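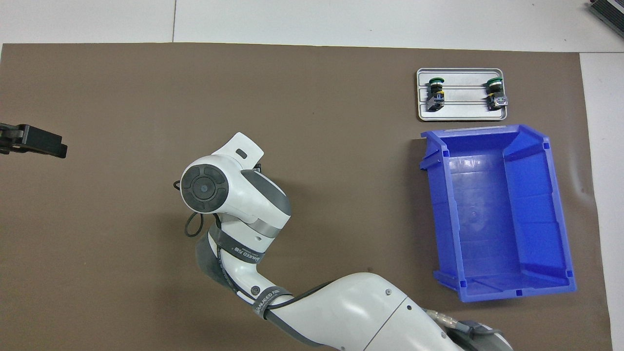
Ticket 271 – Farinage + perte d'adhérence, laque polyuréthane bicomposant
Statut : en attente fournisseur
Ouvert par : Érica Guimarães
Suivi : Tihomir Vasić
12 commentaires · 3 partages

Ouverture, 8h40
Client Roltier, bardage acier galva, façade sud. Laque PU mate gris clair sur primaire époxy Prirker. Posé en juillet. Farinage au doigt dès qu'on frotte, et par endroits le film part en plaques de la taille d'une main. Façade nord RAS. Le client veut une réponse avant reprise du chantier, il a déjà appelé deux fois ce matin.

9h15 – Tihomir
Besoin de : n° de lot base + durcisseur, relevés hygro, épaisseurs sèches, délai entre primaire et finition. Sans ça je peux rien dire. Photos du quadrillage aussi si quelqu'un en a fait un.

9h50 – Érica
Lots ok, en pièce jointe. Base et durcisseur même livraison. Épaisseurs relevées par l'applicateur : 100 µm au total côté nord, plus côté sud mais il a pas noté partout. Hygro : une seule mesure, le matin. Rien l'après-midi.

10h05 – Tihomir
Une seule mesure pour toute la façade sud... bon. Température du support ? L'air on s'en fiche un peu, en plein soleil la tôle monte beaucoup plus haut.

10h30 – Érica
Pas mesurée. Je rappelle Roltier.

11h20 – Érica
Rappelé. Le chef d'équipe confirme : finition appliquée en début d'après-midi, tôle brûlante au toucher. Dilué « un peu plus que d'habitude » pour que ça tire. Avec quel diluant, il sait plus, il cherche le bidon.

11h45 – Sena Odoi
Je prends la partie labo. Deux pistes, à vérifier séparément :
- le farinage : durcisseur sous-dosé ou mauvais diluant (un diluant avec alcool bouffe l'isocyanate, on a déjà eu le cas sur le dossier Mughal)
- le décollement : à voir où ça casse. Si c'est entre primaire et galva, la finition n'y est pour rien. Si c'est entre primaire et finition, délai de recouvrement dépassé, ou primaire farinant.
Il me faut des écailles. Pas des photos, des écailles. Sous sachet, face extérieure repérée au feutre svp.

14h10 – Érica
Bidon retrouvé. Diluant Ivow pour glycéro. Donc pas le nôtre.

14h12 – Tihomir
Voilà pour le farinage, probablement. Ne rien dire au client avant le retour de Sena.

15h30 – Sena
Écailles reçues par coursier. Dos de l'écaille : primaire présent partout, côté galva lisse et brillant. Rupture au métal. Donc deux problèmes différents, et le diluant n'explique pas le second. Question : dérochage ou balayage abrasif avant primaire ? La fiche demande l'un ou l'autre.

15h55 – Érica
Réponse applicateur : dégraissage seul côté sud, « le galva était propre ». Côté nord balayage fait par une autre équipe.

16h20 – Tihomir
Ok. Proposition de reprise :
1. Quadrillage tous les 5 m, façade sud entière, noter chaque résultat.
2. Partout où c'est classe 2 ou pire, retour au métal. Pas de raccord sur bord farinant.
3. Balayage abrasif léger, basse pression, dépoussiérage, primaire dans la foulée.
4. Finition le matin seulement, support à 3 °C mini au-dessus du point de rosée, et sous 35 °C. Thermomètre de contact obligatoire.
5. Diluant du système, rien d'autre. Taux maxi de la fiche.
Surface à reprendre : presque 2000 m² si toute la façade y passe. À confirmer aprés quadrillage.

16h40 – Ruaridh Rennie
Vu. Avant d'envoyer : demander à Prirker une confirmation écrite sur le galva non balayé, leur fiche a changé et l'ancienne version laissait un doute. Je veux savoir laquelle Roltier avait en main.

17h05 – Érica
Mail parti chez Prirker, copie Snežana Kelmendi pour la partie assurance. Roltier prévenu que l'analyse est en cours, pas de conclusion donnée. Quadrillage calé demain 7h, nacelle réservée. Ticket laissé ouvert.

3 pièces jointes · 41 vues · 2 abonnés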